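Guides > Simulation > Recording demonstrations

Recording wrist-camera demonstrations in the simulator

Before you start, load the Tetari cell and check that the episode folder is empty. Old files left in it get merged into the new set without a warning.

1. Set the control rate to 30 steps per second. Leave it alone for the whole session.
2. Open the wrist view in its own window. Drive from that view only. If you steer by the overhead view, the recorded actions depend on things the policy never gets to see.
3. Reset the arm to the start pose and open the jaws fully.
4. Wait 2 seconds, then press R to record.

Check the first image of each episode before you move. You want both fingers in view, wide open, with nothing between them. 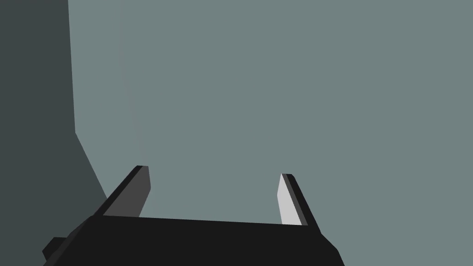
Wrist view with the jaws open and no object between the fingers.

A plain background like this one is fine for checking the camera mount, but a policy trained only on plain surfaces does badly elsewhere. Turn on surface and light randomization once the mount looks right.

5. Move to the part in one smooth motion. Small corrections are good to keep. Long pauses are not, so trim them or redo the episode.
6. Close, lift, hold, and press R again to stop.
7. Mark the episode as success or fail right away. Keep the fails in a separate folder.

For one part type we record 280 episodes by hand and let the replay script expand them to 3,000 by shifting the part and the start pose. Replay drops any copy where the grasp fails. If it drops more than half, your approach paths are too close to the part's edges.

Posted in: Robot learning, Data collection

Comments

Hrvoje Kadrić: Does the replay script keep the original timestamps? Mine all start at zero.

Krishnan: They restart for each episode. Use the episode number to sort.

wekholm_lab: Step 2 fixed our problem. We had been driving from overhead since October.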